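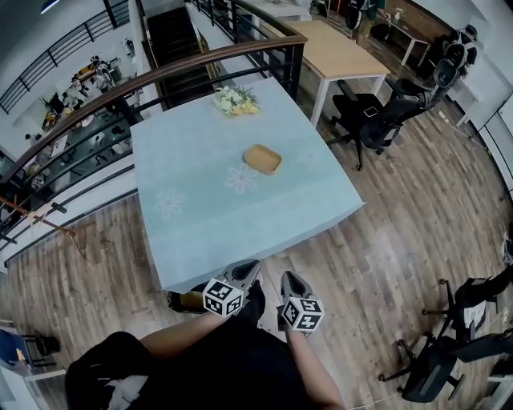

I'm looking for two people to help me set and dress party tables this season, starting in June. My name is Marlene Kleinschmidt and I run Harkamard Table & Party out of a converted feed store on Tedberg Road in Keogh. We do showers, anniversary dinners, graduation lunches, small backyard weddings, and the occasional retirement party where the guest of honor swore they didn't want one. The look people ask me for most right now is soft and simple: a pale blue cloth with faint white flowers on it, a little wooden tray in the middle, a bunch of white and pale yellow flowers with green leaves. If you look at a table like that and your fingers start itching to move the flowers off the far edge and in next to the tray, keep reading!

## What the job is

You'd be a setup assistant. In plain terms, you show up at the shop, help me load the van, ride or drive to the party, put up tables, get the cloths on straight, lay out plates and glasses and napkins, place the centerpieces, and get out of there before the first guest pulls in. Then somebody (often you) goes back at night and does it all in reverse.

Most of our parties are small. We set for up to 42 guests, and anything bigger I pass along to a friend in the next county who has the trucks for it. I like small. I get to fuss over the napkins and I get to meet the grandmas.

Between parties there's shop work. Cloths get washed, pressed, and rolled on tubes (we do not fold the good ones, please don't fold the good ones). Trays get wiped down and oiled. Candle holders get scraped, and I won't pretend that part is fun, but I put music on and there's a decent coffee maker.

## Hours and pay

Pay is $24 an hour, same rate for setup, teardown, and shop work. Drive time counts. If the client tips, it gets split evenly among whoever worked that party, and I don't take a share.

Expect mostly weekend work, with a shop afternoon here and there. Call time at the shop is usually 7 a.m. for a lunch and noon for a dinner. Teardowns can run late, 11 p.m. or so when the family is having a good time and nobody wants to chase them out. I send the schedule a couple of weeks ahead and I really do try to stick to it.

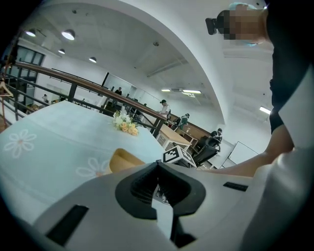 If you can only do mornings, or only do teardowns, tell me up front. I can work with that a lot more easily than I can work with a surprise the night before. Same goes for vacations and kids' recitals and your cousin's wedding. Write them in your application and I'll put them on the big calendar before I book anything around you.

## Who I'd love to hear from

You don't need to have worked in events. Lucienne Tanguy, my lead for 5 seasons now, came to me from a garden center and had never ironed a tablecloth in her life. She'll be training you, and she's much more patient than I am.

Things that do matter:

- You can lift one end of a folding table and carry it across a lawn.
- You're 18 or older.
- You're fine on your feet for a whole setup, outdoors, in summer.
- You notice when a cloth hangs longer on one side, and it bugs you enough to fix it.
- You can be friendly with a nervous host who has changed her mind on the napkin color. Twice.

A driver's license is a big plus. The van (we call it Erkum, long story, it came with the name painted inside the door) is an automatic and easy to park, but it's tall, so no drive-throughs. If you don't drive, you can ride along from the shop.

Some flower experience would be lovely. I do the bouquets myself for most parties, and I'd be thrilled to hand over the stripping and trimming to someone who knows which end goes in the water. I'll teach you the rest if you want to learn it.

## What to wear

Dark plain pants, closed shoes with some grip, and a dark top. I supply aprons. Bring a water bottle and a hat, and a spare pair of socks if it rained overnight, because wet grass at seven in the morning goes right through sneakers.

## How to apply

Stop by the shop on Tedberg Road any afternoon after 2 and ask for me or Lucienne, or drop a note through the mail slot if we're out on a job. I don't need a formal resume. I'd like a page, handwritten is fine, with:

- your name and the best way to reach you
- which days and hours you can work from June through the fall
- whether you drive
- the last party you went to, and one thing you'd have changed on the table

I read that last one first, every time. One year a woman wrote me a whole page on a gravy boat and I hired her on the spot.

If it sounds like a good fit, I'll ask you to come in for a paid tryout at the shop. We'll dress a couple of tables together, you'll meet the press (it hisses, it's fine), and you can ask Lucienne anything you like while I go find something to do in the back. I'll get back to everyone who applies, yes or no. It may take me a week if we're in the thick of graduation parties, so if you haven't heard by then, come knock.

Marlene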